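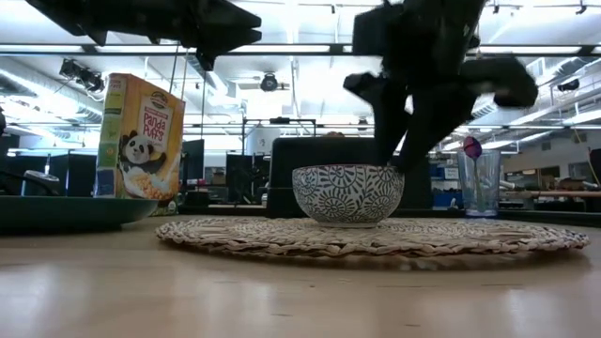

Slide 1 – Tigela de cerâmica com motivos em espiral sobre base redonda entrançada.

Slide 2 – Âmbito. Fermentação mista em lotes pequenos na Drustlow. Base: cerveja de trigo, sem fruta. Não entrar na parte comercial, fica para as perguntas.

Slide 3 – Mosto. Volume no fermentador: 2540 litros. Lote de controlo: 2601 litros, mesma receita. Dizer que a diferença vem da evaporação na fervura e que não foi corrigida com água.

Slide 4 – Acidificação. Lactobacilos inoculados antes da levedura, com o mosto já fervido e sem lúpulo. Critério de paragem: pH estável em duas leituras seguidas. Segunda fervura curta, só para travar a cultura.

Slide 5 – Levedura. Estirpe Flernix, reidratada à parte. Atenuação mais lenta no lote ácido – mostrar a curva e esperar antes de avançar.

Slide 6 – Maturação. Seis semanas a frio na cave Ouellet. Purga de CO2 antes de cada trasfega. Referir o diacetil: detetado à segunda semana, ausente na prova final.

Slide 7 – Limitações. Dois lotes, uma só colheita de malte, painel de prova interno. Oxigénio dissolvido medido apenas no enchimento.

Se houver tempo: carbonatação em garrafa. Caso contrário, saltar para os contactos.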